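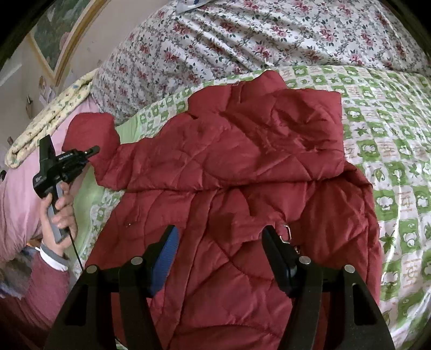
Clovwood short course, Unit 2: Perception and planning for cloth
Handout, 24 June 2023

Cloth is my favorite topic in the whole course, so forgive the pace! A rigid box has six numbers for its pose and you are done. A jacket has no such thing. Bunch up the hood, fold one sleeve a little, and you have a brand new shape that no model in your library matches.

What the perception code has to deal with

Look at the quilted jacket on the checkered sheet. Color gets you a long way, as red against green and white splits cleanly, and a plain threshold in hue will give a usable mask. Then the fun starts. The shell is slightly glossy, so highlights break up the diamond stitching. Creases look like edges. The zipper pull is tiny and easy to lose if you downsample too early – keep one full-resolution crop near each grasp candidate.

The lens bends everything near the border. Undistort before you fit any lines, or the squares on the sheet will come out curved and your plane estimate will be off.

From mask to grasp

In Niazi, our planner, a grasp on cloth is a point, an approach direction and an opening width. With two parallel fingers the sleeve cuff is a good first target: narrow, near the outline, and simple to score. The padded front is harder, and I would love to see somebody try it.

Timing

Video comes in at 60 frames per second. The Kostonley logger stamps frames and finger width on separate clocks, so line them up before training. With two grippers in a recording, do this for each one and then check them against each other. Please plot it! A shift of 2 frames is hard to spot by eye and it will spoil the closing moment.

Exercise

Take the 2000 frames in the Cusurer folder. Build the mask, propose cuff grasps, and plot the score over time. Bring the plots where it went wrong too – those make the best discussions.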